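Testifying at a state committee hearing – do I bring 100 copies or what?

Posted in: Getting Heard at the Statehouse

Our tenants' group in Prevell signed up to testify on the rent notice bill on Thursday. The email says "bring copies for members." It doesn't say how many. It also says the hearing starts at 10 a.m. "or upon adjournment," which I'm told is Latin for bring a sandwich. We have 2,324 signatures on a petition and I would like them to land on somebody's desk. Do I print the whole thing? And is two minutes really two minutes?

riverbendrenter
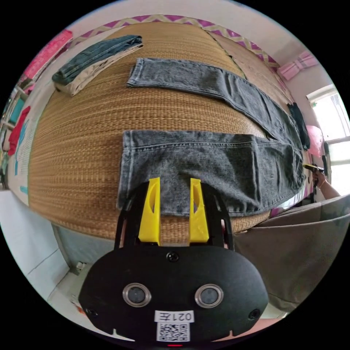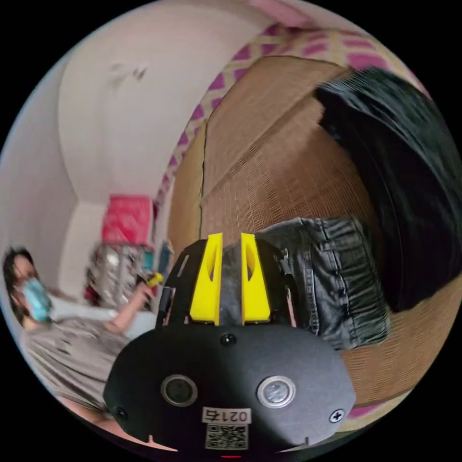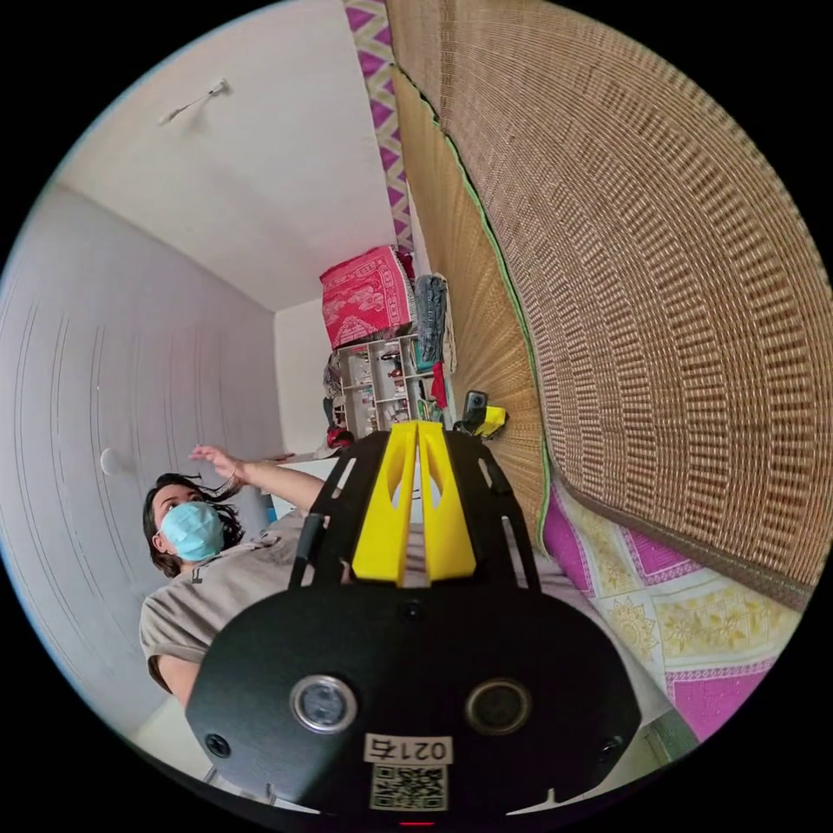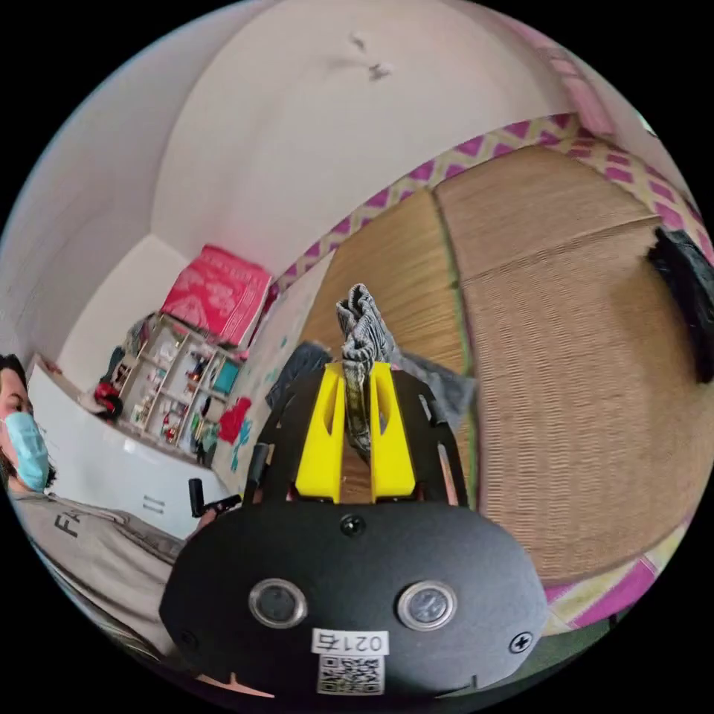

mostly_minutes

Two minutes is really two minutes. There's a light, it turns red, and the chair starts thanking you in a voice that means stop. Write 250 words and read them slowly. If you wrote 450, you'll be thanked somewhere in your second paragraph, right before the good part.

Don't print the whole petition for everyone. Print one full set, hand it to the committee clerk and ask that it go in the record. For the members, do a single page: bill number at the top, what you want them to do (vote yes, vote no, amend section whatever), how many people signed, and how many of those live in their districts. They'll read the district number first. Some will read only that.

Call the clerk's office for the number of copies. They do answer the phone, usually before lunch.

Esum_Eddy_Line

just email it, they throw the paper out anyway

backrowbadge

Email it AND bring paper. Ours wanted written testimony by 5 p.m. the day before, and we found out at 5:20.

Also, "upon adjournment" once meant a quarter to four for us. We came down from Esum on a bus, more than 700 people had signed up for or against, and they took the bills in an order known only to the chair. Have a second person ready to read your statement in case you have to leave for work. Check that they're allowed to swap in, as some committees want the name changed on the sheet first. Parking behind the annex fills up by nine and the meters stop at two hours, so take the garage.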